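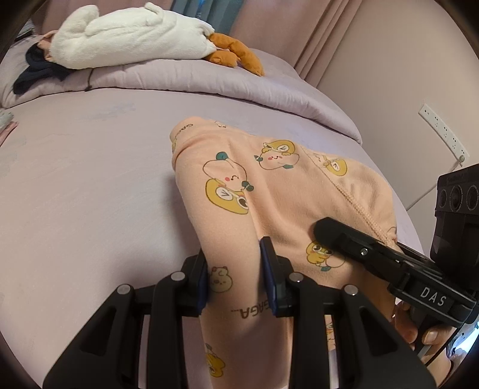
November 8, 2025

Laundry day, which in this flat is a season. I had promised myself the whole lot would be folded by lunch, and at half past three I was still on the bed-sized portion of the problem, meaning everything I'd tipped onto the lilac sheet and then slept beside on Thursday.

The peach fleece took longest. It has no natural shape. A shirt will at least tell you where its shoulders are, but fleece just lies there in heaps, and when you find a seam to line up with another seam the middle bunches and the duck in the big glasses ends up folded across the face. I did it three ways. First in thirds, like the woman in the video. Then in half and half again, like my mother. Then rolled, which made a sausage with a chick on the end of it and wouldn't stay shut.

Felicja rang in the middle of this to ask if I still had her casserole dish. I said I was busy folding. She said "folding what?" and I said "a garment with peaches that have faces" and there was a pause in which I felt my age. She would like it known that she irons her pillowcases. I would like it known that I have the casserole dish and am now in no hurry.

Ksawery's view, offered from the doorway with toast, is that anything worn only indoors needn't be folded at all, since it goes from drawer to body to chair and the chair is where it lives. I told him the chair was full. He went and looked at the chair and came back and said fair enough, and took his toast to the other room.

Got it into the drawer in the end, halves and halves, seam to the back. The drawer shuts if you lean. I have also thrown out 2 odd socks I'd been keeping since April in case their partners came home - a bit of a wrench with the grey one.

Still to do: towels, the tea towels that are really rags, and the fitted sheet, which I intend to put straight back on the bed so the question doesn't arise. Rain on and off. Bought the wrong milk. Soup again, and there's enough left for tomorrow if Ksawery doesn't find it.

3 comments · 2 shares

Contact · Copyright Wróbel, Kovcombe · Back to top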